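Folding and storing pot holders, revised

I rewrote the kitchen textile section of my household notes in July and it came out longer than the section on knives, so it gets its own post. The subject is pot holders: what shape to buy, how to fold them, where they go, and how to wash them without ruining the padding.

Three types are in use in my kitchen. The flat square is the most common and the least useful, a single padded panel with a loop at one corner. The mitt covers the wrist and takes up the most drawer space. The third is the pocket type, a padded rectangle with an opening you can put your fingers into. It can be used flat as a trivet, folded as a grip for a pan handle, or worn. I have been replacing the flat squares with the pocket type as they wear out.

Material matters more than shape. The batting does the insulating, and the face fabric mostly keeps the batting in place and gives some friction. Cotton face, cotton batting, cotton thread is the safe combination. Polyester batting is lighter and dries faster, but I would not put it against a cast iron handle. If the label does not say what is inside, assume polyester. The pair I bought from Skondum listed the fill on the packaging. The Gukley ones did not, and they are now used for lifting lids and nothing else.

Piping is the other thing to check. On a good one it runs along every edge without a break and the stitching catches all the layers. Where it only catches the top layer, the corner opens up after a few months and the batting migrates toward the middle. You can feel this before you can see it - pinch the corner, and if there are two thin layers of cloth and nothing between them, it is finished.

Folding

My old method was to fold everything in half and stack it. A padded rectangle does not stay folded on its own. The top one in the stack springs open, slides off to one side, and jams the drawer. The method I use now goes as follows.

Lay the holder on a flat surface with the loop to the left. Press the padding flat with the palm, working from the middle outward. Fold along a quilting line if there is one. If there is none, fold slightly short of the middle so that the upper layer does not overhang at the end. Hold the fold down for a few seconds. It will still lift a little at one end, and that is fine provided the edges line up.

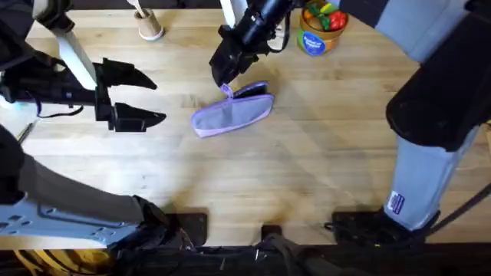 Shanti Mishra wrote in to say that she stopped folding hers altogether and hangs them by the loop on the inside of a cabinet door. They air out between uses, she says, and she never has to dig for one. Her objection to drawers is that a slightly damp holder goes in at the end of the evening and comes out smelling of it two days later.

I accept the point about damp. I tried door hooks for most of a winter and went back to the drawer, for two reasons. My cabinet doors are thin and the adhesive hooks let go over the kettle. Also, the loops are often the weakest part of the holder. Many are a short tab of the same tape used for the piping, sewn in at one end, and they were never meant for being yanked off a hook at speed. If you want to hang them, reinforce the loop first with a few passes of heavy thread through all the layers.

For the drawer, I file them on edge with the folded side up. The loops all face the same way so that I can pull one out with a finger. They share a drawer with the dish towels, separated by a Stedard divider that I cut down to fit. Do not pack them tight. Compressed batting recovers slowly and insulates poorly until it does.

Washing

Warm water, no fabric softener. Softener leaves a coating on cotton and I do not want it near a burner. Grease spots get dish soap rubbed in with a thumb and 8 minutes of sitting before the wash. Turn the pocket out as far as it will go, or crumbs collect in the seam and bake there.

Dry them flat on a rack. The dryer is acceptable for plain cotton, but mine shrank the face fabric more than the batting and left one pair permanently cupped. I wash on Sunday and leave them out until the next morning. The surface dries hours before the middle does, so squeeze the thickest part before putting anything away. A wet pot holder conducts heat very well and you will find out while carrying something.

Retirement

Scorch marks alone are cosmetic. Brittle fabric under the scorch mark means the holder is done. The same goes for a thin patch you can see light through. Retired ones go in the garage, where they are useful under paint cans.

Still to do: check whether the old Ignacio mitts can be relined. The outer shells are in good shape and only the lining has gone. Matvii Maksymiv has offered me some wool felt for a trial.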